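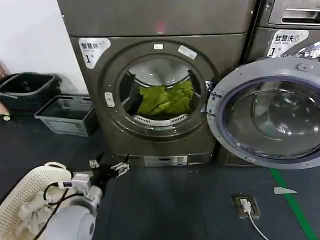

# "Ring me when it can find the other sock"

*April 8, 2020*

The woman who manages the laundry at Purndale has been promised a robot three times. The first promise came with a brochure, the second with a video, and the third with an invitation to go and stand in a room with one. She went in February. She asked me to leave her name out, as she still has to deal with the suppliers.

"I'm not against it," she says, before I've got my notebook open. "People always write that I'm against it. I've got a crook shoulder from pulling wet sheets out of drums. If a machine wants that job it can start Monday."

Her laundry handles linen and personal clothing for the aged-care homes around Wuststead, 357 beds between them. On a busy day it puts through more than 3000 pieces. The sheets and towels are close to automated already, she points out, and have been for years: there's a conveyor, an ironer and a folding machine the length of a bus. What the robotics people want to talk about is the other end of the building, where cardigans and nighties go through in small loads and every item has to get back to the right person.

That's the work they call household chores, and she reckons the label has caused half the trouble.

"They hear household and think easy. Big industrial load, must be hard. One basket of somebody's clothes, must be simple. It's the reverse. A sheet's a rectangle. I know what it's going to do."

## What the arm has to do

The job she was shown at the Brosel session is one most of us do without looking. A dryer has a bundle of bright green clothing in the drum. The door is open. There's a pale plastic basket on the floor in front. Get the clothes from one to the other.

She was impressed by the arm itself, which was quieter than she'd expected and didn't jerk about. She was less taken with the conditions.

"One load, one colour. Everything in the drum's green and the drum's silver. Well, of course you can see it. Give it a black sock stuck up on the back wall of the drum. Give it a bra hooked through the holes."

I put it to her that everybody starts with the simple version, and that a bright garment in a steel drum is a fair place to begin. She agrees, up to a point.

"Begin there, sure. Don't sell from there."

She asked to see it empty a whole load. By her account the arm got most of it out over several goes and then spent a long while on the last piece, closing its fingers on nothing, before one of the engineers called a break for coffee. She doesn't hold the coffee against them. What bothered her was the figure in the handout, which gave the number of successful grasps as 3779.

"Successful grasp of what, though? If you pick up a sleeve and the rest of the shirt slides back in the drum, is that a grasp? I asked. It was. In my place that's called not finished yet."

## Doors, lips and lint

We spent longer on doors than I'd planned. She has firm views about doors. A front loader's door is heavy, it sits on one side and it swings out into whatever space you were hoping to stand in. Where a washer and dryer are parked side by side, one open door can cover a fair bit of the next machine along. A person goes around it with a hip. An arm on a stand needs to have been put in the right spot to start with, or be able to shift itself.

Then there's the lip of the drum, where things snag, and the lint.

"Ask them about lint," she says. "Ask who cleans the filter. You'll get a lovely answer about the roadmap."

I did ask. The Brosel engineer I reached by phone, who also preferred not to be named, was more candid than she'd led me to expect. Filter cleaning wasn't in the current task set. Neither was checking pockets. Both were, in the engineer's words, "well understood as problems", and I've been writing about machinery long enough to know what that phrase usually means.

On the matter of the last garment, the engineer said the hand had trouble telling cloth from the drum behind it once there was only a thin fold left to grab, and that a second camera would help. When I asked whether it would help enough, there was a pause. "It would help," the engineer said again.
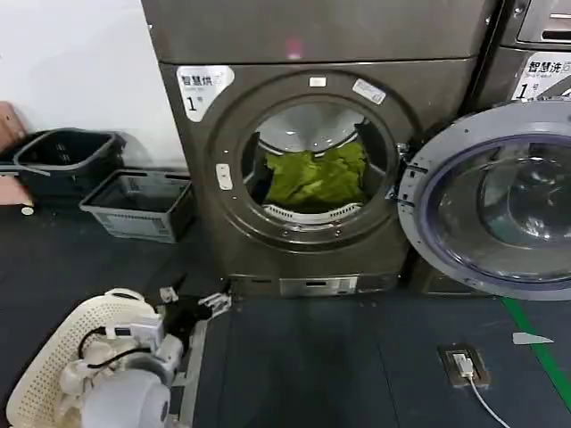
## The basket problem

Back in Purndale, she walks me down to the small-load room and stops at a row of baskets. None of them match. Some are rigid, some flop, and one has a split handle bound with tape.

"Where's the basket? That's my first question for any of them. In the demo, the basket's where the basket goes. In here it's where the last person kicked it."

She counts herself lucky that her own machines are at a decent height. Plenty of shared laundries have them low to the floor, and she noticed how much of the arm's effort went into working down there, with its black gripper near the base of the dryer and its cables hanging over the edge of the basket. She didn't like the cables. "I'd have the zip off a parka through those by lunch."

Khattak, the consultancy that advises the homes on equipment, has been keener. Its report last year suggested a trial of two arms on the small-load side, and costed it against the hours spent emptying dryers. She has read it closely enough to have found the gap.

"They timed the emptying. Emptying's nothing. I timed a load of 243 pieces myself, and emptying was the short bit. It's the sorting, and reading a name that's been washed off a collar, and noticing that a jumper's gone hard and somebody ought to ring the daughter. Where's that in the spreadsheet?"

I asked Khattak for a response. It said the report was intended to open a conversation.

## Would she take one?

She would, under conditions, and she has them ready. It has to run overnight with the lights off and no engineer in the building. It has to stop when a person walks up, every time. It has to take a mixed load, including the dark things and the things with straps. And when it gives up on a garment it has to say so, so the morning shift isn't starting a new load on top of an old singlet.

The engineer, when I read out the list, thought the second was done, the fourth was achievable this year, and the other two were "further out".

I find I'm with the laundry on this one. The arm can reach a dryer, and on the evidence of her visit it can bring clothes out of one, which is more than could be said when she got the brochure. But a chore left with one piece still in the drum needs a person to come and do it, and that person has to be paid to be there whether the machine manages the rest or not.

She's been invited back to see a newer version of the hand. She says she'll go, and that she'll be taking her own basket of washing — mostly black socks.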